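服をハンガーにかけるやつ、途中経過

2024年5月26日（日）

日曜の夜なのでさっと書く。来週には忘れてると思うので、忘れる前に。まとまってない。

前回の続きで、両腕で服の山から一枚取って、広げて、ハンガーに通してラックにかけるまで。方策はOwinoからLisauに切り替えた。Lisauといっても中身はほぼ同じネットワークで、変えたのはデータの切り方と捨て方だけ。今日はその話。
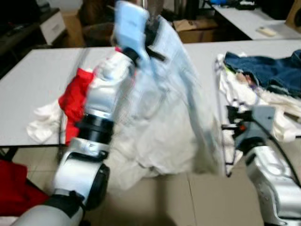
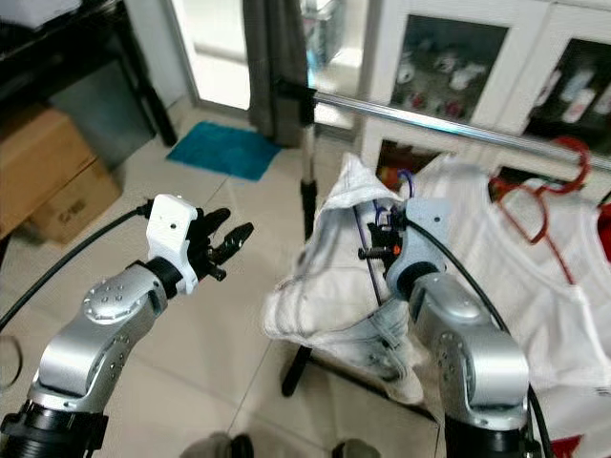
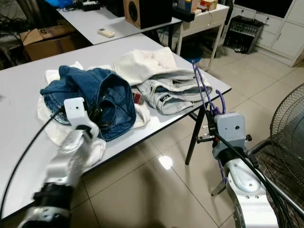
で、まずOwinoで何がだめだったか。

一言でいうと、迷う。服を持ち上げたところで止まる。止まって、ちょっと下げて、また上げて、また下げる。見てると本当に考えこんでるみたいなんだけど、もちろん何も考えてなくて、単に「持ち上げる途中」と「下ろす途中」の観測がほとんど同じに見えてるだけ。布が揺れてるからなおさら。関節角もほぼ一緒。そりゃ迷う。

最初は履歴を入れれば済むと思ってた。過去の観測を何枚か足す。2月にやったのがそれ。結果、悪くなった。直前の自分の動きをそのまま延長するクセがついて、一回止まると止まりっぱなし。模倣学習あるある。知ってたはずなのに踏んだ。

それで次に疑ったのがデモのほう。

手元にあるデモが742本。Sirncombeで録ったやつを全部合わせた数。テレオペで、人によって癖がぜんぜん違う。服をつかんだあと一度大きく振る人。そっと引きずり出す人。右で持ってから左に持ち替える人。全部「成功」で保存されてて、最後にかかってればOKとゆう基準しかなかった。

これを頭から見直した。Proltikのビューアで倍速再生しながら、区切りを入れていく。つかむ、持ち上げる、肩を探す、ハンガーを入れる、かける。フェーズの名前は適当。後で変えるかも。

見直して気づいたこと、順不同。

・「肩を探す」がデモの時間のかなりを食ってる。体感ではハンガー通しのほうが長いと思ってた。逆だった。

・操作者がよそ見してる時間が入ってる。腕が止まってるだけの区間。これを学習データに入れてたので、そりゃ止まる。迷ってたんじゃなくて、止まるのを忠実に真似してた分もあったわけで、ちょっと申し訳ない気持ちになった。

・服を落として拾い直してるデモがけっこうある。これは残すべきか捨てるべきか、しばらく悩んだ。

・一枚つかんだつもりが下のジーンズまでついてくる、とゆうのも多い。振って落としてる。振る動作、あれは癖じゃなくて必要でやってたのか、と納得した回もあった。全部じゃない。ただの癖の回もある。

捨てたのは104本。基準は、区切りが入れられないもの。つまりフェーズの境目が自分で見てもわからないやつ。人間が見てどこまでが「持ち上げ」なのか言えないデモは、ネットワークにも言えないだろう、という雑な考え。落として拾い直すのは残した。拾い直しの入り口がはっきりしてれば使える。ここは後で効いた。

次に、止まってる区間を詰めた。完全に消すと動きが飛ぶので、両手とも動いていない区間だけ間引いて、グリッパの開閉の前後は触らない。ここを最初まちがえて、閉じる直前の静止まで消してしまい、つかむ前に手を引っこめる方策ができあがった。布の上で指をぱくぱくさせて帰ってくる。動画を見て笑ったけど、丸一日つぶれた。閉じる前のあの一瞬の静止、大事です。

それからフェーズラベル。Lisauではラベルを入力に入れない。補助タスクとして予測だけさせる。入力に入れる版も試して、シミュレーションなら悪くないんだけど、実機だと推定が一回ずれたらもう戻れない。「ハンガーを入れる」に入ってしまうと、服が落ちていようが何だろうがハンガーを突き出し続ける。補助タスクにすると、そこまで頑固にならない。ずれても次の推論でけろっと戻る。

アクションチャンクの長さも触った。長くすると迷いは減る。減るけど、布が滑ったときに反応できない。短くするとその逆。結局フェーズによって変えたい気持ちになるんだけど、それを始めると沼なので今回は固定。もどかしい。

評価。実機で300試行。OwinoとLisauで半分ずつ、交互にやった。まとめてやると、服がだんだんくたびれてくる影響とか、テーブルの位置がずれてくる影響が片方に偏るので。これは前に痛い目を見ている。午前と午後で違う結果が出て、原因がテーブルだった。そのときは数日気づかなかった。

山の作り方は毎回てきとうに崩す。てきとうと言っても自分の手癖が出るので、途中から目をつぶって放り投げるようにした。これがいいやり方かはわからない。

結果をざっくり。

持ち上げで止まる失敗は、Lisauでほぼ見なくなった。ここは素直にうれしい。待ち時間が減ったので評価自体も早く終わる。以外とこれが大きい。

肩を探すところは、ちょっとよくなった程度。白い服が白い服の山から出てくるときがひどい。どこまでが一枚なのか、自分が画像を見てもわからない。テーブルも白いし。手首カメラを足せばいいのかもしれないけど、ケーブルがこれ以上増えるのはかんべんしてほしい。

ハンガー通しは差が出なかった。正直にいうとOwinoのほうが少しだけよく見える日もあった。捨てた分のデモに、ハンガー通しだけ妙にうまいのが混ざってたんじゃないかと疑っている。デモ丸ごとで捨てるのをやめて、フェーズ単位で捨てるべきだった。書いてて思ったけど、区切りを入れたんだから最初からそうすればよかった。なんでやらなかったんだろう。急いでたからです。

拾い直しは、Lisauのほうがはっきり多く出る。落としたあと、ちゃんと山のほうに手が戻る。Owinoは落としたことに気づかず、空の手でラックまで行ってしまうことが多かった。何も持たずに、丁寧に、何もかけずに帰ってくる。あれを見るのはけっこうつらい。

ただ拾い直しにも問題があって、たまに落としてないのに拾いに行く。服を持ったまま山に突っこむ。で、もう一枚つかむ。二枚持ち。これは成功に数えるのか？ 一応かかったことはある。二枚いっしょに、団子で。数えないことにした。

アブレーション。時間がなくて全部はできていない。やったのは、間引きだけ、ラベルだけ、両方。試行数が少ないのでちゃんとした数字は出さないでおく。印象としては、止まるのが減った効果のほとんどは間引き。ラベルは拾い直しに効いてる気がする。「気がする」のまま論文に書くわけにはいかないので、ここは追加でやる。やりたくないけどやる。

デモを捨てるだけの版はまだ。これが一番気になってるのに。もし捨てるだけで同じ結果が出たら、Lisauという名前をつけた意味がほとんどなくなる。名前つけるの早すぎた。

ラベル付けの手間についても書いておく。一人でやった。目がしょぼしょぼする。最初のほうと最後のほうで基準がたぶんずれてる。特に「肩を探す」の終わりがわかりずらい。襟が見えたら終わりなのか、手が襟にかかったら終わりなのか。最初は前者で、途中から後者にした気がする。メモを見返したら、どっちとも書いてなかった。過去の自分、頼む。

同じデモを日を空けてもう一度ラベルしてみて、どのくらいずれるか見るのがいいんだと思う。何本か抜き出してやる予定。境界はぼかして学習させてるので多少のずれは吸収されるはず、と思いたい。

あと細かいの。

・グリッパの指、布がはさまって開かなくなることがあった。指の根元に糸くず。掃除したら直った。毎朝見ること。

・ハンガーの色を変えると成功率が変わる、という疑い。紫と赤でやってて、紫のほうがいい気がする。デモに紫が多いだけかもしれない。集計してない。

・ジーンズは重い。持ち上げると肩関節のトルクがけっこう出る。振らせるのはやめたほうがいい。振る系のデモのうちジーンズのやつだけ外す、とゆうのも考えたけど、それをやるとまた捨てる基準が増える。保留。

・昼と夕方で露出が変わる。自動のままにしてたのを固定にした。固定にしたら夕方が暗い。どうしたものか。カーテンを閉めっぱなしにするのが一番早い。気分は暗くなる。

・Sirncombeの書き出し、途中で止めると最後のエピソードをを壊す。保存が終わるまで待つこと。2回やった。

・推論マシンを再起動したら時刻同期が外れてて、左右の腕で微妙に時間がずれていた。評価の前に気づいたのでセーフ。チェックをスクリプトに入れた。

聞かれそうなので先に。コードは今のところ出せる状態じゃない。区切りを入れる部分だけなら切り出せるかも。間引きのほうは短いスクリプトなので、整理したらここに貼る。設定のパスが全部べた書きなのでそのままだと自分以外では動かない。

データを増やせばいいのでは、というのも前の記事のあとにもらった。そうかもしれない。増やすほうが早い場面もあると思う。ただ、今あるものの中に変なものが混ざってるのを知ってしまったので、知らんふりして足すのもどうかと。録る側のやり方も少し変えたくて、フェーズの切れ目でペダルを踏んでもらうのを考えてる。踏み忘れるだろうな。自分が一番忘れそう。

来週やること。フェーズ単位で捨て直し。捨てるだけの版の学習。ラベルの付け直しを少し。白い服だけの山で評価。二枚持ちの対策はそのあと。

学習は今夜のうちに回しておく。フェーズ単位の分割ファイル、さっき作ったら「かける」が空になってたので、まずそこから。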